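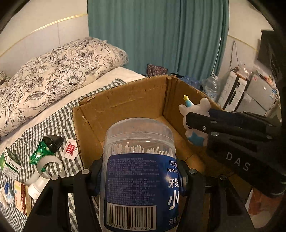 The second quarter of the Flosley Fund grant went mostly on bedrooms. When we wrote the application we pictured ourselves in kitchens and hallways, where clutter is supposed to live, and we budgeted for shelf paper accordingly. The shelf paper is still in its wrapping. What people want help with, when asked in private, is the bed: the flat surface everything gets put on while a better place is being thought of. On one gray-and-white checkered sheet we met a roll of tape, a spray bottle lying on its side, a medicine box, a medicine carton, a green foil wrapper, and a jar of dental floss picks with enough handles poking up under the lid to see a household through several administrations. A cardboard box with a small white figurine in a blue party hat stood right there with its flaps open. That is a typical starting position, and a fairly good one.

Report to the Flosley Fund
Small Things, Right Places: home sorting project, Vusunmont
Submitted 6 May 2024

Where we stand

We promised 200 home visits over the life of the grant and have completed 39. A straight line drawn through that number does not arrive at 200 by the end of the grant, and we would sooner you heard it from us. Visits are taking longer than planned. The application says ninety minutes. Whoever wrote that (it was us) had in mind a person with one drawer.

In practice a bedroom takes most of an afternoon. The first hour goes to agreeing on what counts as trash, and wrappers are the easy part. Past the wrappers there are sachets that might still be good, cables for a phone two phones ago, and cartons kept because the instructions are printed on them. We have stopped hurrying this stage. On the early visits we did hurry it, and on three of them we were called back to look for something.

What we do on a visit

The method has changed since the application, so it is set out again below.

Everything comes off the pillow end first, so that whatever else happens there is somewhere to sleep.

Trash goes in a bag, and the bag stays in the room until we leave.

Medicines are put together in one place and left alone. We do not open, judge, or throw out anybody's medicine. We write down the name of the nearest pharmacy that takes returns and leave it at that.

Bathroom things go to the bathroom. If there is no room for them there, we stop and sort the bathroom shelf, and this is where the afternoon goes.

Tape, scissors, chargers, batteries and the rest of the family go in a small bin with a label. The resident writes the label. One of them reads "Stuff," and we let it stand.

Keepsakes get the cardboard box. We used to do keepsakes last, on the theory that they were the hardest. They are the hardest, but people relax once the box is under way, and figurines, cards and ticket stubs now go early. Nobody has to say why a thing is staying.

The box question

You asked in your last letter why the supplies line shows so much cardboard. We use ordinary brown boxes, many of them on their second or third life, and we had expected to get them all free from the Afolabi grocery on the corner. Afolabi has been generous, but a grocery box has usually held onions, and residents have views about putting baby clothes where onions have been. We bought flat-packed boxes for the difference and spent 1,094 dollars against a line of 1,000. The extra came out of the shelf paper line, where it will not be missed.

Clear containers have done better than we expected, and we hadn't planned to buy any. Most homes have a supply of them already in the form of jars that something else came in. Once a see-through jar is empty and rinsed it will hold cotton swabs, buttons or hair ties, and people put things back in it because they can see where the things go. We would like to drop the fabric bins from the next order. They look very handsome and they swallow everything. On two return visits the fabric bin had been filled to the top and a second pile had formed on its lid.

Return visits

We have been back to 14 of the homes. In nine the bed was clear, or clear enough that the resident waved a hand at it with some pride. In four it was partly covered again, mostly laundry, and we count laundry as weather. One home was exactly as we had first found it, down to the order of the objects, and the resident was delighted to see us and asked if we could do it again. We did.

The thing that seems to help most is a small table or a stool beside the bed. Where there was one, the pile moved there and stayed modest. Where there was no such thing, the mattress took over the job within weeks. We did not budget for furniture, and we are not asking you to buy any. We are asking for permission to spend what remains of the shelf paper money on secondhand stools from the Kendura reuse shop, which has agreed to hold them for us until we can collect.

Problems

The van door. It was in the last report too.

The leaflet. We printed it with the word "declutter" on the front, and several people told us they had taken it for an advertisement for a diet. The new one says "Help with sorting your bedroom" and has brought in more calls than the old one ever did.

The waiting list has grown as a result, and callers are now being told August. We would like to tell them something sooner.

What we are asking for

A revised target of 120 visits in place of 200, with no change to the total grant. The longer visits are working better than the short ones did, and we would prefer to be held to a number we can reach.

Leave to move the rest of the shelf paper line to stools, as above.

A decision on the fabric bins before the next order goes in. We have a strong opinion, given earlier.

Receipts are in the attached folder, sorted by month. The folder is labeled "Stuff."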